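FOR IMMEDIATE RELEASE

Zatia opens the breakfast room at its Stallholm showroom, with Skov wallpaper and the Rina table

STALLHOLM, 2022-11-25 – Zatia, the home furnishings company, has opened a new furnished room at its Stallholm showroom. The breakfast room is the first place where customers can see the Skov bird wallpaper on a full wall and sit down at the Rina marble table in the same visit. It is open during regular showroom hours and no appointment is needed.

The room takes over the corner that was used for fabric rolls until October. Fabrics have moved to the back of the showroom, next to the lighting area, and all samples that were on display before are still available there.

Skov is a paper for people who want a lot of pattern on one wall. It combines large tropical leaves with birds drawn in black and white in the manner of a pen sketch. The birds come in very different sizes, and some of them sit well in among the leaves. Zatia first showed the design as a small sample in last year's binder, where many customers saw a piece of leaf or a few feathers and could not tell what the whole paper would look like. Requests to see it on a wall were the main reason for building the room.

The colorway chosen for Stallholm is the coral one. Two others, a pale gray and a dark blue, can be ordered from the binder at the same price. Zatia does not plan to hang them in the showroom this season, but larger samples can be borrowed for up to eight days against a deposit. The deposit is returned when the sample comes back flat and unmarked.

The Rina table has a dark brown marble top with thin white veins. Because it is natural stone, the veins differ from one top to the next. Customers who care about the pattern can ask to see photos of the tops in stock before they order, and the number on the photo is written on the order form so that the same top is delivered.

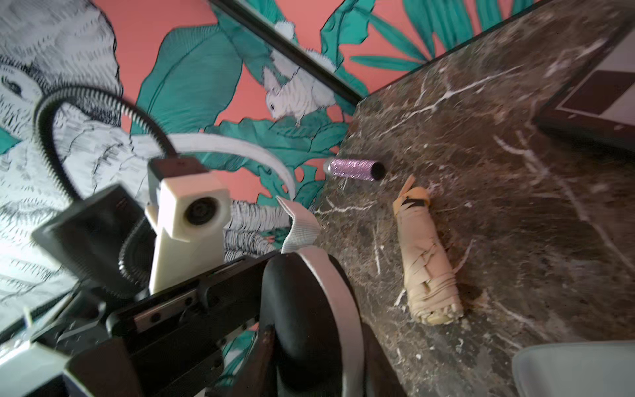
The Skov wallpaper in coral, behind the dark marble top in the Stallholm breakfast room.

The strong wall color and the dark stone were tried together early in the planning. A lighter top was also tested and looked washed out next to the coral under the showroom lamps. The dark one held up better, and the brown is warm enough to sit next to pink without looking harsh. Customers who already own a light table may prefer the gray version of the paper, and staff can lay samples of both side by side.

Framed pictures are part of the room as well. It is often said that a patterned wall should be left alone, and Zatia's display team does not agree. A thin black frame works well on Skov, as it picks up the line used in the drawings. Wide gold or carved frames were tried and taken down again. Frames with a white mat are a good choice for small prints, since the mat gives the eye some room between the print and the wallpaper. The arrangement of pictures and tabletop pieces will be changed from time to time, so what visitors find may differ from the photo in this release.

Hanging the paper

Skov is a paste-the-wall paper and can be put up by anyone who has hung patterned paper before. The repeat is long, and customers should allow for more waste than with a plain or striped paper. The showroom can work out the number of rolls from the height and width of the wall. Please bring the measurements of doors and windows too – they are often forgotten, and on a small wall they can make a difference of a roll.

All rolls for one wall should be ordered at the same time so that they come from the same print run. Unopened rolls can be returned within the normal return period. Opened rolls cannot.

For walls that have been painted with a strong color, Zatia recommends a coat of white primer first. The coral ground covers most old shades, but a very dark wall may show at the seams.

Care of the marble

The Rina top is sealed before delivery. It should be wiped with a soft damp cloth and mild soap, then dried. Vinegar, lemon juice and wine can leave dull spots on any marble if they are left standing, and cleaners made for limescale should never be used on it. Coasters are advised for glasses and cups. A care sheet comes with each table, and replacement sheets are kept at the service desk.

The table is heavy and is delivered in two parts by a two-person team. The team will carry it into the room of choice and attach the top. Stairs are included up to the third floor. For higher floors without an elevator, please call before ordering so that the route can be checked.

Prices and availability

The Rina table costs $600 in the small size shown in the breakfast room. A longer version is planned, and its price will be given when it goes on sale. Skov is sold by the roll in all three colorways. Current roll prices are listed in the wallpaper binder and at the cash desk.

Both products are in stock at Stallholm now. Orders for home delivery placed before the end of the month will be handled in the order they come in. Tables set aside from a stock photo are held for eight days, after which they go back on general sale unless a down payment has been made.

The rest of the showroom is unchanged. The kitchen display and the children's room stay where they were, and the path through the store is marked on the new floor plan by the door.

About Zatia

Zatia sells wallpaper, tables, chairs and small furnishings for the home. The Stallholm showroom carries the full wallpaper range along with furniture that can be tried before buying. Planning help for single rooms is free and can be booked at the service desk.

Press contact

Zatia Press Office, Stallholm showroom. Print-size photos of the breakfast room and sample cuttings of the Skov wallpaper are available to editors on request. Loans of the Rina table for photo shoots can be arranged through the same office.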